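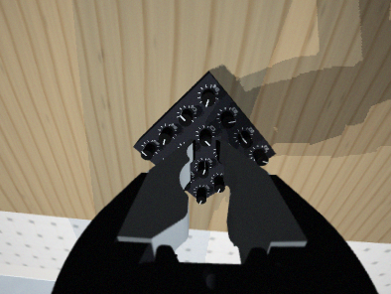

To: synth-diy list
Subject: Re: Tuning drift in the second oscillator, and a question about the case

Hello all,

I am sorry for the slow answer. I wanted to try everything from the last message before I write again, and I have only the evenings for this.

> I would not touch the trimmer yet. If the pitch moves for the first
> half hour and then stays, the circuit is warming up and that is
> normal for this design. If it keeps moving after that, look at the
> supply first. Measure it cold, then measure again after an hour with
> everything plugged in. Also, where is the oscillator in the case?
> Mine was directly over the power board and I chased the problem for
> a whole winter before I moved it.

Thank you for this. I did the measuring as you say. The supply is good. It was 12 volts when cold, and after one hour I could not see any difference on my meter, which is a cheap one but it agrees with the one at my work.

Then I let both oscillators run on the same note and wrote down the difference with a tuner. The first oscillator was steady after 30 minutes. The second one was 54 cents flat when I switched on, then it came up slowly, and after one hour it was still moving. So I think it is not only normal warming up.

And yes, my second oscillator sits over the power board. I feel a little stupid, because I chose that place myself for a short cable. I took it out and put it on the table with a longer ribbon cable, and now it behaves almost like the first one. There is still a small movement but I can play with it. In the high octave I hear some beating, in the low octave nothing.

This brings me to my real question. I bought the case from Merkwood, the small one with two rows. It has no openings in the back. I can do one of these:

1. Drill holes in the back panel, in a line above the power board.
2. Move the power board outside into its own box.
3. Change the order of the modules, so the mixer is over the power board and both oscillators are on the far left.

I like number 3 most because I do not need to drill, but then the patch cables from the oscillators to the filter must go across the full width. I have already too many cables in front of the knobs and I often turn the wrong one. Does somebody have the long cables from Jurow? They look thinner than mine on the web page, but there is no measurement given. I wrote to the shop in September and did not get an answer.

For number 2, I am afraid of hum. An older message in the archive says that the ground wire must be thick and short if the supply is outside. How short is short? My shelf would need a wire as long as my arm.

About the temperature part on the second board: somebody asked off list if it really touches the transistor pair. I looked with a magnifying glass and there was a gap, very thin, like a sheet of paper. I have put thermal paste and held it down with a piece of heat shrink. I did this after the measurements above, so the numbers are from before. I will do the same test again and send the new numbers.

One more small thing for the people who build from the Tindall boards. In the parts list, resistor R59 has a different value than on the drawing. The drawing is correct. With the value from the list the fine tune goes much too far, nearly an octave, and it is very hard to set by hand. I made this mistake on my first board and I believed a long time that my potentiometer was bad. I bought two new ones for nothing. If the person who keeps the web page reads this, please correct the list.

Also, is the meeting in Erham still planned? I read that the room was changed but I did not find the new address. I can come by train and bring the second oscillator and the tuner, and two spare potentiometers if somebody wants them. They are linear, 100k, with the long shaft. I can also bring the front panel that I drilled wrong, it is good for practice.

Please excuse my English. If some part is not clear, ask me and I try to write it in another way.

Best regards from a cold workshop

> PS: keep notes of the room temperature too. A number without the
> room temperature does not tell you much.

I did not do this. I will do it next time.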